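Grovum Street Tenants Newsletter
Friday, July 17, 2020

MOVE-OUT SEASON: GETTING YOUR DEPOSIT BACK

Writing this fast, the printer wants it by lunch. So sorry for the shape it's in.

Every July we get the same calls. Lease up at the end of the month, boxes everywhere, and then somebody remembers the deposit. More calls than usual this year, and a lot of them from the Vorkmont buildings, where the office is closed to walk-ins and everything goes through the web form or the mail slot. Things take longer. Start now if you're leaving in August. Start today if you're leaving in July.

First thing: find your lease. The whole lease, with the extra pages at the back. The cleaning stuff is nearly always in the extra pages. Vorkmont calls it the "Condition Rider." Erkirlow Properties calls it "Schedule C" and prints it in gray type so small I had to take it to the window. If you can't find yours, ask the office for a copy in writing. Email is fine. Keep the email.

Second: your move-in checklist. The one you filled out the day you got the keys, or meant to. If you wrote down the cracked tile and the stain under the sink, you are in good shape. If you didn't fill one out, look through your phone for anything from the first week. People take pictures of an empty living room to send to their mother. Those count for plenty. One tenant on the second floor at Cuevas Court had a birthday picture with the broken blinds in the background, dated the week she moved in, and the charge for blinds went away after one email.

Now the money part. The biggest deposit dispute we've seen this year was for 3,000. Dollars, yes. That's first, last and a "pet reserve" for a cat that had already died. Paavo Vuorinen, who some of you know from the Tuesday phone line, went back and forth with the landlord from January until the tenant got most of it back. Most, not all. The part that was kept was for a bedroom door and she agrees the door was her fault.

What the landlord can usually take out: unpaid rent, real damage, cleaning if the place is dirtier than when you got it. What they usually can't: paint that faded, carpet worn flat by the front door, little nail holes from hanging a calender. "Usually" is doing a lot of work there. Read your lease and call us if it says something strange.

Ask for a walk-through. Ask in writing, before you hand over keys, and ask for a time when you can be there. Some offices are doing them by video call right now, which is OK with us as long as you save the call or get the list afterwards. Don't let anyone tell you the list will be "in the system." Get it sent to you.

On cleaning. People either do nothing or they go crazy and repaint the closet. Please don't repaint the closet. We've had two people charged for painting that nobody asked them to do, wrong white both times. Stick to the stuff on the list. Oven, fridge (pull out the drawers), stove hood, bathroom fan, windowsills, inside of the cabinets, the track on the sliding door. The oven is where the money goes. Erkirlow charges a flat oven fee and they will charge it for one brown spot in the corner.
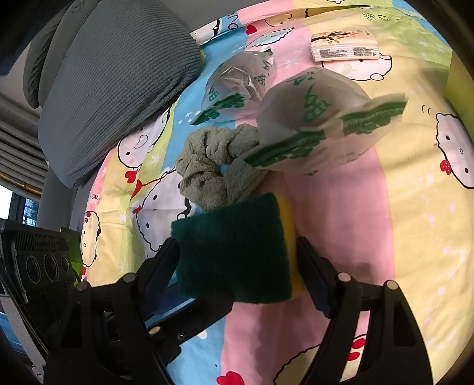 Leave the fridge for the last day, and leave it plugged in unless the lease says different. Eino Savolainen in 14 unplugged his with the door shut, went off to his sister's for the weekend, and came back to a smell that took three days and a box of baking soda to get rid off. He asked me to put that in. Door open if it's off. Door shut if it's on.

Don't scrub the walls hard, especially flat paint. You get a shiny patch and it looks worse than the mark did. Warm water, a drop of dish soap, soft cloth, go easy. Crayon is a different story and I don't have a good answer. Try a hidden spot first with whatever you use.

Trash. The Vorkmont dumpsters fill up the last week of every month, and anything left next to them gets billed to somebody. Usually whoever moved out last. If you have a mattress or couch, the city pickup has to be scheduled, and the slots for the end of July are going quick. Call early in the morning. The hold music is terrible. If the slots are gone, we have a sign-up sheet for sharing a truck, see the bottom of this page.

Pictures on the way out. Do it after the last box is gone and before you lock up. Every room, every wall, inside the oven, inside the closets, the floor. Turn the lights on. Open the blinds. Do a slow video too if your phone has space, and say the date and the unit number out loud at the start. Then email it to yourself, or put it somewhere that isn't only the phone. Phones go in the lake. Mine did, two summers ago, with the whole kitchen on it.

Keys. Return ALL of them, the mailbox key and the laundry fob too, and get something that says you did. The mail slot is a problem here. If the office won't open the door, take a picture of the keys, put them in an envelope with your name, unit and new address on it, take a picture of the envelope, and send an email right then from the sidewalk. "I have just put my keys through the slot." Two lines. Cuevas Court still has someone at the desk mornings, and she'll sign for them through the window if you ask nicely.

New address. Give it to them in writing. I can't say this enough, the number one reason a check doesn't come is that it went to the old apartment. Do the post office forward as well. If you don't know where you'll be yet, give a relative's address.

Then you wait. How long they have to send the check or the list of charges depends on where you live and what your lease says, so look it up or ask us and we'll look it up with you. Mark the day on something. If that day goes by and there's nothing, send a letter. We have a sample one you can copy, it's short and polite, and it gets an answer more than you'd think. If the letter doesn't work, there's small claims, and Paavo will sit down with you (by phone for now) and go over the form. The form looks worse than it is.

If you get a list of charges and one of them looks wrong, you can fight that one and still cash the check in most cases, but call before you cash it. Some checks have a line on the back saying you accept it as full payment. Turn it over and read it!

Roommates. If one of you is leaving and the other's staying, the landlord most likely won't split the deposit for you. You work it out between you. Write it down and both sign. I know you're friends.

Few odds and ends:

The phone line is Tuesdays and Thursdays, evenings. Leave a message with your number said slowly. Twice. We had a lovely long message last week and not one of us could make out the number, so if you called about the radiator at Erkirlow North, please call back.

Boxes. We have a pile by the side door of the Grovum Street office, free, take what you need. Flatten them and bring them back when you're done. No banana boxes please, we've had bugs.

Truck share is the last Saturday of the month. It costs 20 per household for gas, cash or check, and you need to be downstairs when it pulls up. Masks on in the truck, windows down. Eino is driving. Sign up by phone or put a note through our door with your name and what you've got, a couch or six couches, we need to know.

Still looking for someone who reads Portuguese to go over the sample letter. An hour of your time, tops.

Next issue will have the piece on window units and who pays for the electric, which was suposed to be in this one. Ran out of room. Send your bills if you want them looked at, black out the account number first.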